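14/12/2024

Levé tard, mauvaise conscience, café. J'avais promis à Marion MacKinnon 4000 signes sur les correspondances d'écrivains avant midi. À onze heures j'en possédais 28, espaces comprises, et c'était le titre.

Je me débats toujours avec les lettres de Brevgate, ce romancier que personne ne lit et que tout le monde compare à Flaubert pour avoir la paix. Il écrit à sa femme des pages superbes sur l'absence, depuis une pension située à deux rues de chez eux. Elle lui répond par des listes : chandelles, beurre, le loyer. Au bout de trois cents pages, c'est elle que j'attends. Je soupçonne Greer MacLeish, qui les a traduites, d'être du même avis : il met dans le beurre un soin qu'il refuse aux clairs de lune.

Déjeuner chez Bennani. Greer y soutient que les grands couples littéraires comptent toujours un génie et quelqu'un qui retrouve les clés. Marion a demandé lequel des deux il était. Il a repris des lentilles.

Rentré à pied sous la pluie avec les deux volumes de juillet, que je relirai demain. Ou lundi.
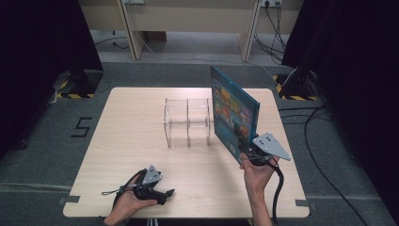

La boîte bleue, près du support transparent.

Le soir, supprimé le titre. Il m'en reste donc 4000 à écrire, et Marion a laissé un message que je n'écoute pas. Pâtes au beurre, en hommage à Mme Brevgate.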